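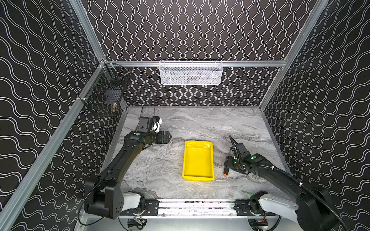
*2 min read*

**Kirkinham tool library: progress report, 19 October 2023**

The grant paid for 458 loans in the first period. We made 400. I would treat even that number with care, as a renewal is logged as a new loan and the Nalari software gives us no way to split them out.
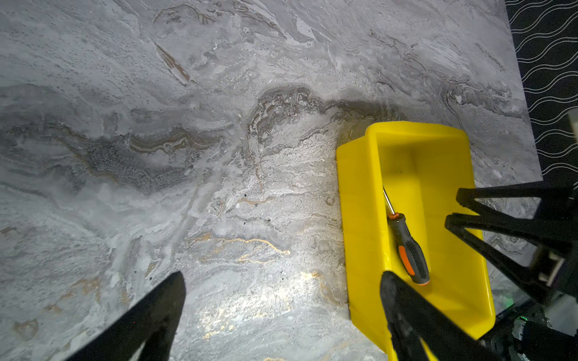

Hand tools go out and come back. Power tools go out and come back late. The McIntyre branch has six overdue sanders and has sent reminders for all of them, with two replies. Late fees were supposed to fix this when we brought them in last June, and I see no sign that they have.
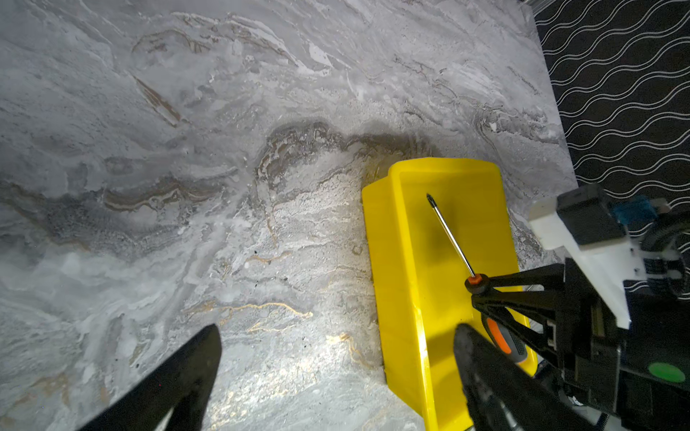 The member survey looks good on paper. Most people who answered said they saved money, but we only asked people standing at the counter with a tool in hand. I would not quote it in your annual review.

Skorkerar's repair contract is up for renewal. Their price has gone up and their turnaround has not improved. We have asked for a shorter term and are waiting to hear.
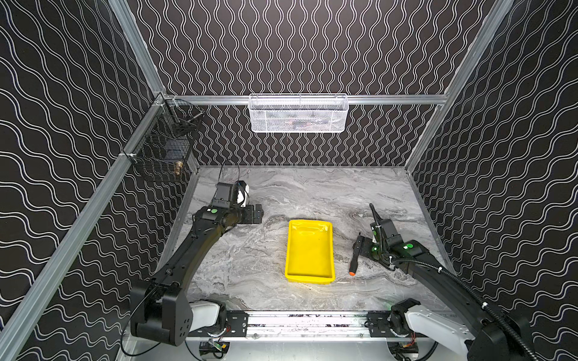 Spending is within budget, mostly due to the second branch opening late. Please don't read it as a saving. The rent starts next quarter, and we still need your decision on moving the unspent training money across to cover it.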